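FOR IMMEDIATE RELEASE
12/06/2022

Records Staff at Viltmont Ask for Proof Before Sorting Arms Go Full Time

VILTMONT - The staff association at the Viltmont document center said today that it will not sign off on a wider rollout of robot arms in the records and library room until management shows what the machines save, and who gets the saving.

Gerkton, which runs the center, began a trial of two-armed sorting stations in June. The job is plain enough: pick up books, manuals and pamphlets from a table and stand them in the right slot of a desktop organizer. People at the center have done this by hand for years, usually while answering the phone.

"We were told this would free us up for better work," said Stella Rashidi, chair of the staff association. "I have asked three times what the better work is. I'm still waiting for the list."

The association represents 216 employees, 30 of them in records. It says it has no quarrel with the equipment itself. Its quarrel is with a planning paper handed out to supervisors, which counts 11 records jobs as "available for redesign" once the stations are running. The paper doesn't say what redesign means. It also leaves out the time staff spend setting up each station, laying out the material and putting right whatever ends up in the wrong place.

"Somebody has to stand there," said Wekesa Odera, a records clerk with 12 years at the center. "On my shifts that somebody is me. I do the robot's prep, I watch the robot, and then I do my own filing after lunch. None of that shows up in their numbers."

Gilano, the contractor supplying the stations, has described the trial as "on track." The association has asked on track for what, and at what speed compared with a clerk. Thin books and floppy pamphlets are a fair part of what comes through the room, and staff want results for those reported separately from hardbacks.

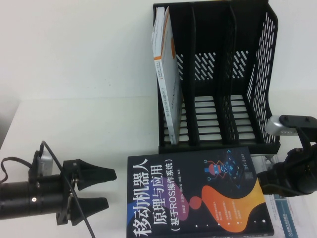
Hollis Schumacher, operations manager at Gerkton, said no layoffs are planned this year. The association welcomes that and would like it in writing, with a date on it that falls later than December.

Idrisa Wanyama, who trains new clerks, raised a smaller point that members keep coming back to. New hires learn the collection by handling it. If the handling goes to a machine - even a slow one - they'll need some other way to learn where things belong, and there is no training budget for that in the plan.

The association is asking Gerkton for the following:

Trial results by type of item, including mistakes and stoppages.
Paid hours for setup and supervision, logged as their own task.
A written description of every job marked for redesign.
A staff vote before any station is added.

A meeting with management has been requested for later this month. Members can send questions in advance to Mircea Toma at the association office, Ghauri Building, second floor.

Media contact: Stella Rashidi, Viltmont Staff Association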